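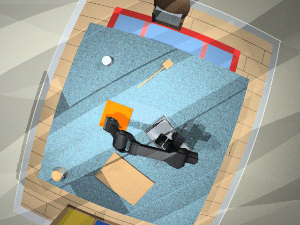 Chamado 569 – Fresadora Swanepoel, linha de painéis da Pukberg – perda de referência no eixo Y
Aberto por: Fotis Chatzigeorgiou
Estado: em observação

Pessoal, finalmente temos uma pista boa no caso do eixo Y! A máquina perde a referência sempre depois de uma troca de ferramenta, e o desvio só aparece nos cortes em diagonal. Rodei o programa inteiro no simulador da Skulent. No simulador o percurso fecha certinho, então o programa está inocente e o problema é da máquina.

08:10 – Troquei o sensor de referência do Y por um novo da Atow. Primeira peça ótima, segunda também, e na terceira o desvio voltou. Sensor antigo guardado na gaveta, está bom.

09:35 – Medi a folga do fuso: dentro da tolerância. Correia sem desgaste visível, tensão conferida.

10:20 – Agora sim! Com o osciloscópio no cabo do encoder, aparece um ruído enorme toda vez que o trocador aciona. O cabo passa na mesma canaleta da alimentação de 400 V do fuso principal (quem montou isso?).

11:50 – Cabo do encoder separado em canaleta própria, cruzando a potência a 90 graus. Malha aterrada só do lado do painel elétrico. Ruído praticamente sumiu.

14:05 – Sete trocas de ferramenta seguidas, referência mantida em todas. Que alegria ver esse número parado na tela!

Pendências:
- deixar o turno da noite rodar com o registro de alarmes ligado
- atualizar o esquema elétrico (a folha da canaleta ainda mostra o traçado velho)
- ver com a Swanepoel se o filtro da entrada do encoder pode subir de 3 para 7 sem atrasar a leitura

Se o alarme voltar, anotem a ferramenta e a posição antes de resetar, por favor. Sem isso eu perco o rastro.

Fotis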